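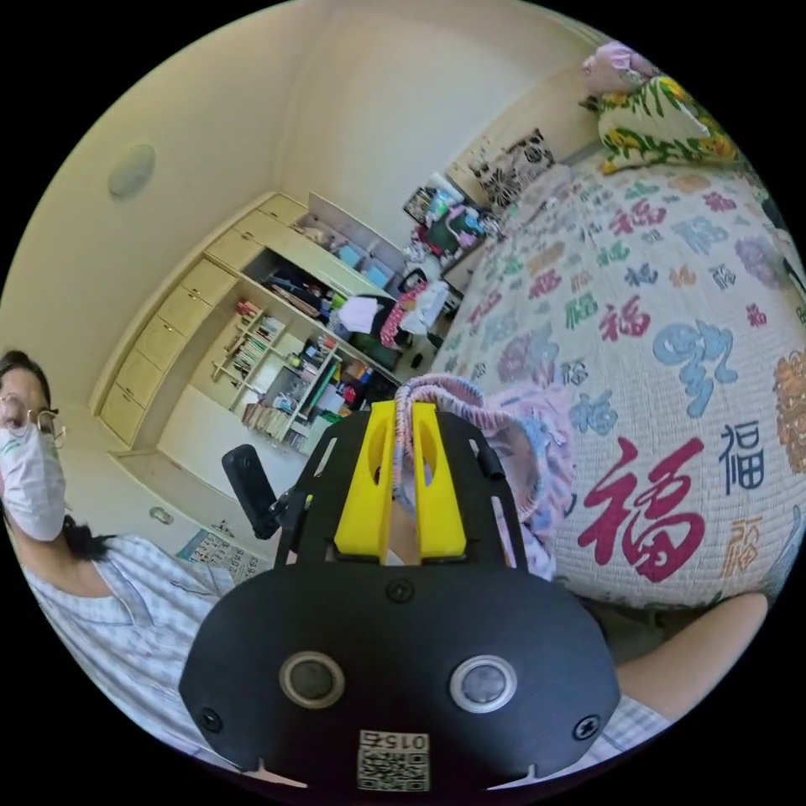

Chapter 5
Folding, Sorting and the Bed as a Work Table

Most of us learned to fold from whoever happened to be doing the washing when we were small, and we have gone on folding that way ever since, without giving it a great deal of thought. My own grandmother folded everything in thirds (even the socks!) and I was well into my working life before I met anybody who did it differently. So if you come to this chapter feeling you already know the subject, you are in very good company, and I hope you'll read on anyway.

We begin in the bedroom, on top of the made bed. A bed is the largest clear surface in most homes, it sits at a reasonable height for sorting, and a quilted bedspread like the white one covered in colourful 福 characters, the Chinese character for good fortune, gives small garments something to rest against while you find their edges. Push the spare blanket and the cushions up to the far end and you have a very decent work table.

Start with the awkward pieces. Anything with a ribbed elastic edge will pull itself out of square the moment you let go, and patterned cloth in soft colours such as pink and light blue can make it surprisingly hard to tell front from back. Hold the piece up by the elastic first, let it hang, and have a good look before you lay it down.

When Qistina Setiawan and I taught this unit at Hillden, we asked each household to keep a folding diary for 23 days. The entries were a delight to read, and nearly all of them mentioned the same trouble: the pile of odd shapes left over at the end. Salim Langat's method for that pile, the Bisari roll, is set out in Section 5.2.

Before you go further, gather a small load of your own clean washing, with at least two elasticated items in it, and keep it beside you as you read.

5.1 Finding the Edges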